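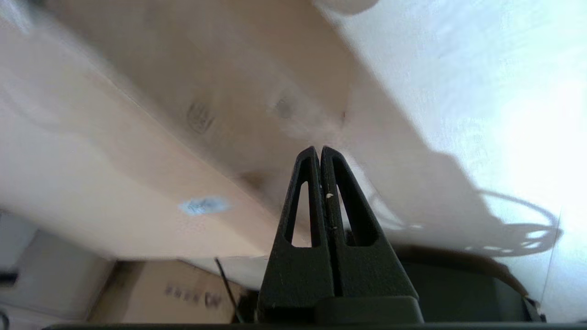 Changing the chain on the old tourer

May 29, 2026

I put a new chain on the Kedano this morning. The old one had done 2714 miles, which is less than I expected from it, but I ride through the winter and the lane out of Rerndale is covered in grit from November onwards. I also let it go too long between cleans in February.

I had been checking it every few weeks with a gauge. In March it was fine. Last week the gauge dropped straight in, so I ordered a chain and a bottle of oil from the shop in Skudholm and they came two days later.

The new chain has nine speeds and came with 116 links. I laid the old one next to it and matched them up, and the old one needed 104, so twelve links came off. If you do it this way, match the links and don't go by length, as a worn chain is longer. I got this wrong years ago and had to put a link back in.

Taking the wheel out gave me a chance to clean the cassette. It had a lot of black paste between the bigger sprockets. I used an old rag pulled back and forth and a bit of degreaser, then left it to dry while I had a cup of tea. Two of the middle sprockets look a bit hooked. I rode up to the reservoir and back afterwards and nothing slipped, even standing up on the steep part by the chapel, so I will leave them for now.

The front mech needed half a turn on the cable. The brake blocks have plenty left. The back tyre has a small cut near the edge which I will keep an eye on.

I am hoping to do the Skudholm loop in June if the weather holds. There is 1580 feet of climbing in it, most of it in the first half, and a café at the top which may or may not be open. Last year it was shut and I ate a squashed flapjack in the bus shelter.

I still have the Mizuno running shoes I bought in the sales and have worn twice. My knee prefers the bike. They are by the back door if I change my mind.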